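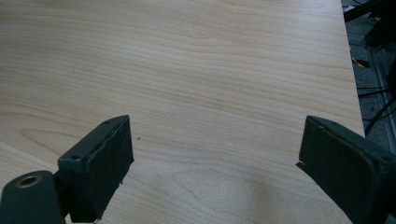 Pale tabletops are back, if the catalogues are to be believed, and this winter three readers have written in to ask whether they should replace a perfectly good dark dining table with something the colour of shortbread. My short reply was no. The longer one follows.

I have lived with a light wood-grain top since August, when I gave in and ordered the Lema table from the Gredska showroom in Haltgate. The sales talk was all about how a pale surface "opens up" a room. My dining room is the same size it was before. It does look brighter on a grey morning, I'll give them that, but so would it with a new bulb and clean windows, and I could have had both for a good deal less than the table.

Then there is the business of pale tops hiding dust. They do hide dust. They don't hide anything else. A single coffee ground or a burnt crumb shows up from the doorway, and you find yourself going over to pick it off with a fingertip. My old table was nearly black and I dare say it was filthy for years, and we were all happier.

I'm also doubtful about the names. The leaflet offers the same top in 11 "wood moods", and when I laid the sample cards side by side on the floor I could tell four of them apart. If you are choosing between two pale ones, take the cards home and look at them after dark with your own lamps on. Peach and tan streaks that look gentle under shop lighting can go rather pink at home. Ask to see a full-sized top too. A card the size of a playing card won't tell you whether the pattern runs in straight lines or opens out into big loops in the middle, and you'll be looking at those loops over every breakfast.

On finish, I would pick matt over gloss, and it is the one bit of showroom advice I'd repeat. Gloss throws the ceiling light straight back at you. But I was also sold a bottle of Hivton surface milk to "feed" the matt finish, and I can't say what it was meant to be eating. I used it on one half of the table for 30 days and wiped the other half with a damp cloth and a drop of washing-up liquid. I can't find the join. The rest of the bottle is under the sink if anyone wants it.

As for scratches, the showroom said a light top shows fewer of them. Perhaps. We use mats and don't drag the fruit bowl, so mine hasn't been a fair test, and I suspect theirs wasn't either. Almost 56 pounds for the matching felt-backed mats seemed steep, and I bought cork ones at the market.

If your table wobbles or has split, by all means look at the pale ones. If it's only that you've gone off the colour, try a cloth for a month first. More on chairs next time, including why I don't believe in wipeable cushions.

Posted Jan 2, 2023
4 comments | 11 shares

Contact the newsletter | Copyright 2023, all rights reserved | Back to top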